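The Quiet Strip

Wirenness has been running for six years, and in that time I have been told to read it by a dentist, two former students and a man selling used amplifiers. It is a webcomic about a town where the phone lines have come down and the residents go on talking into their handsets anyway. Bohumila Michalík draws it alone. There are now 182 strips, and the first printed collection came out in July from Gukex, a small press that until last year mostly did board game manuals.

I wanted to like it more than I do. The book is handsome and the jokes, when they turn up, are good ones. A widow reads her shopping list into a dead receiver every morning and pauses for advice. The mayor, a heron in a waistcoat, puts himself on hold. But people don't recommend Wirenness for the jokes. They recommend it for the silences, and I'm not convinced the silences are doing as much as its readers say.

The empty panel problem

Open the collection anywhere and you will find a page with four panels and words in one of them. Michalík's fans call this restraint. Juraj Kadlec, who wrote the introduction, says the blank panels "ask us to do the listening." Maybe. They also ask us to pay full price for a book of 200 pages that can be read on a short train ride.

Plenty of cartoonists have made a pause work. The trick is that something has to change across it, even if it's only the angle of an eyebrow. In the Grutov storyline, the longest in the book, the heron looks out of a window for eleven panels and comes away the same heron. I went back over it twice to see whether I had missed a bird, a cloud, a light going off across the street. I hadn't.

Zdislava Skála, who edited the collection, didn't agree when I put this to her. "You read it like a man waiting for a bus," she said. She thinks the strip belongs on a screen, one installment at a time with a week in between, and that reviewers who swallow it whole are bound to get a stomachache. It's a fair point, though an odd one to hear from the person who put it between covers.

Borrowed skies
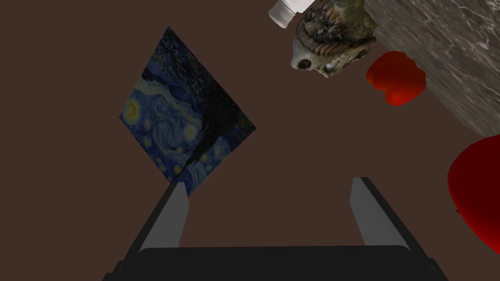 What the color pages tell us

The last section is in color, and it's the part I'd hand to a doubter. Michalík sets the town's one festival in 1897, before the lines went up, and everybody has to shout across the square to be heard. The panels are crowded. People interrupt each other. A baker named Štefanec proposes marriage to the wrong sister and is accepted, and the whole business takes 2 pages.

It's the fastest, funniest thing she has done, and it makes the rest look more cautious than it needs to be. Clyde Nguyen-Tran, who runs the comics shop where I bought my copy, says customers flip to that section and buy the book on the strength of it - then come back and ask where the rest of it is.

A second volume is planned. I'll read it, and I hope somebody in it picks up the phone and gets an answer.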